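4.2 Do deposit refunds change what people do?

The usual claim is that a refund on empty drink bottles alters behaviour. We are not convinced the evidence shows this, at least in the two towns we looked at. Minura has had a depot for years; Dukby got one in December. We collected 109 household diaries, and most of the people who kept them were already rinsing and sorting before any money was on offer. Paying someone for a habit they have is a cost to the scheme, and it should be counted as one. 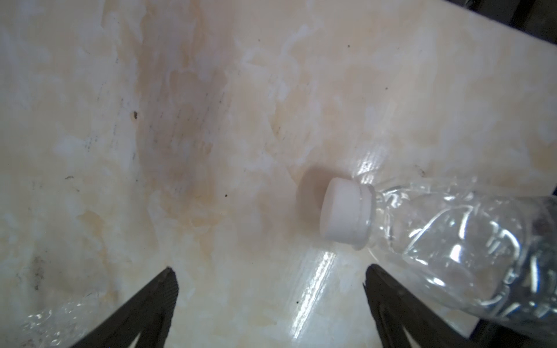 The diaries also sit badly with the return rates the schemes like to publish. A rate worked out from bottles sold in town misses everything bought on the highway and carried home, and it flatters any depot that draws from a wide area. Siller (the Minura operator) gave us its tonnage but would not say how much arrived from outside the catchment. We have left its figure out of Table 2 for that reason. Cunha, which runs the Dukby site, did supply a breakdown, though we could not check it.

Figure 2. Plastic drink bottles of the kind covered by the diaries. 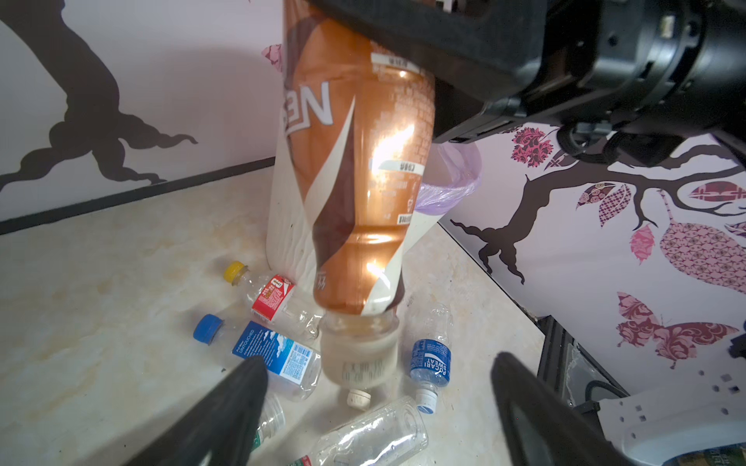

Hryhorii Prokopenko, commenting on an earlier draft, thought we had been too hard on the schemes. In his view the diaries could only catch people who were organized enough to keep a diary, and those were the least likely to need a refund in the first place. The people whose behaviour might change, he wrote, were “the ones who would never have answered your letter.”

We accept the point about who answered. It weakens our finding, but it does nothing for the opposite one, as the published surveys recruited by letter too. A fair test would need counts from kerbside bins in both towns, taken before and after a depot opens. Dukby had the chance to do this and let it pass. Until such counts exist, the claim that refunds change behaviour should be treated as a guess, and councils asked to pay for a depot should be told so.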